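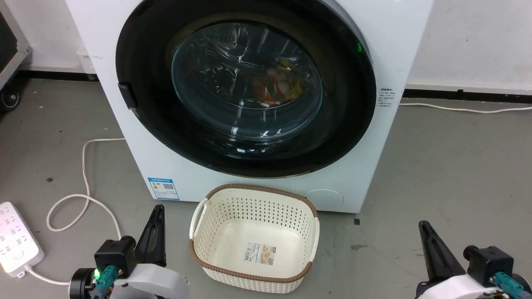
Front loader with a small colored load, Basolow open day, Harnden.

We use cookies to remember your settings and count visits. Accept / Manage preferences

Visit report: textile care testing at Basolow, Harnden
September 14, 2018

Basolow tests fabrics for shrinkage, color loss and seam failure, mainly for workwear suppliers. The Harnden site opens to visitors once a year. I went because our own returns for shrinkage have gone up since January, and I wanted to compare methods.

The visit started at 9 in the sample store. Incoming cloth is logged, cut, and left on open racks overnight so that it settles to the humidity of the room before anything is measured. Our shop skips this step. The guide put two pieces from the same roll on the bench, one conditioned and one straight from its plastic sleeve, and measured both. The gap was small but larger than the tolerance we argue with customers about.

Marking and measuring

Shrinkage pieces are marked with three pairs of points in each direction, using a template and a laundry-safe pen. Measurements are taken flat, without smoothing by hand, under a sheet of glass. Smoothing was named as the most common source of disagreement between two operators. The average of the three pairs is reported as a percentage, with length and width kept separate. A fabric that loses 2 percent in length and gains slightly in width should not be reported as a single figure, and I have seen supplier sheets that do exactly that.

Washing

Load weight matters more than I had assumed. Test pieces are made up to a fixed weight with plain polyester ballast, and the ballast is retired on a schedule. An underfilled drum gives the cloth a longer drop and more mechanical action, so results from a nearly empty household machine will not match results from a full one. Detergent is weighed, never scooped. Water hardness is checked at the start of each shift and written on the run card.

The other point was drum wear. A rough edge at one perforation can snag a knit and look like a fabric fault. Basolow passes an old nylon stocking over the inside of each drum before a series and looks for pulls. It takes about 19 minutes for a full row of machines, and I plan to copy it. 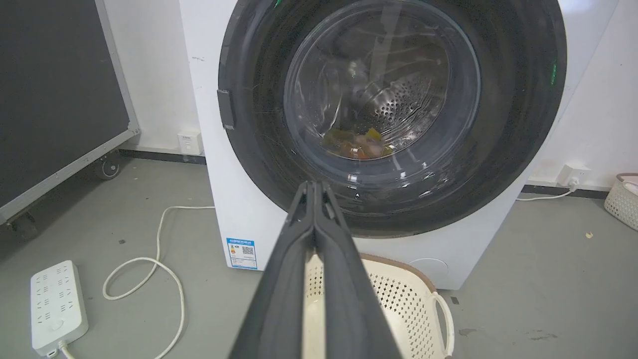

Drying and color

Line, flat and tumble drying are treated as separate tests. Most of the shrinkage on the cotton twill we were shown came from the dryer. Color change is judged by eye against a gray scale in a light cabinet, by two people who do not see each other's grades. If they differ by more than half a step, a third person grades it.

A long table held swatches from Midtbø, a wool mill, after repeated hand-wash cycles. These were the best samples of the day. The Zondcombe workwear twill next to them had been through 100 cycles and was pale along every fold - still sound at the seams, though.

Practical notes

Parking is behind the main building and fills early. Wear flat shoes, as parts of the route are wet. Sample report forms are free at the desk. I did not get to the abrasion room, which closed before our group reached it.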